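Print | E-mail
2 min read
Home Archive Threads Members Search

Subject: Re: Hand-winding an automatic every morning?

Joris Martens wrote:

> My Stirkix stops overnight if I don't wear it at the weekend. I've
> been giving it 14 turns of the crown before work. Am I wearing
> something out? The guy at the Kołodziej counter made a face.

Hi Joris,

I've had the same Stirkix for five years and I wind it by hand whenever it's stopped, and it still keeps better time than I do! Some automatics have a reputation for chewing up the winding gears if you crank them daily, but I wouldn't lose sleep over a Monday morning top-up. Go slow, and if the crown starts to feel gritty, stop and let somebody look at it.

What I would do is give it a few more turns (I do 20 or so) and then just wear it. Mine sat at minus 5 seconds a day all through June, but when it's low on wind it wanders all over the place.
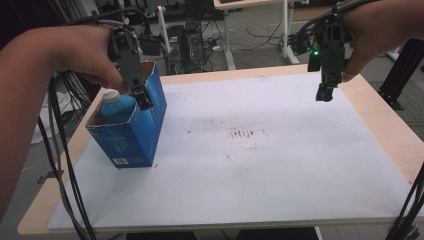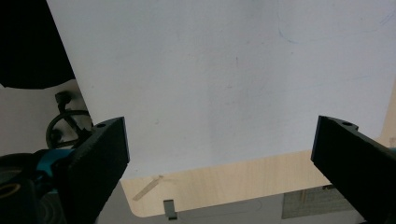
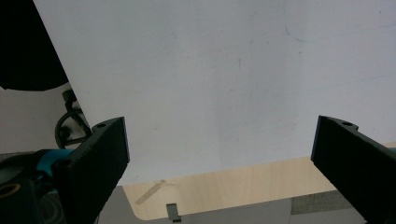
List digest, issue 90

You also asked off-list if a winder is worth it. I bought the Imico one and ended up giving it to my brother, mostly for the noise (it lived on the nightstand, my own fault). If you have a perpetual calendar, sure, get one. For a plain three-hander with a date, setting it takes me less time than finding my keys.

By the way, did you ever put yours on the Flestano strap? I'm tempted by the gray, but I can't tell if it's too thick for the stock buckle. Let me know how it sits on the wrist.

Cheers from the slow end of the list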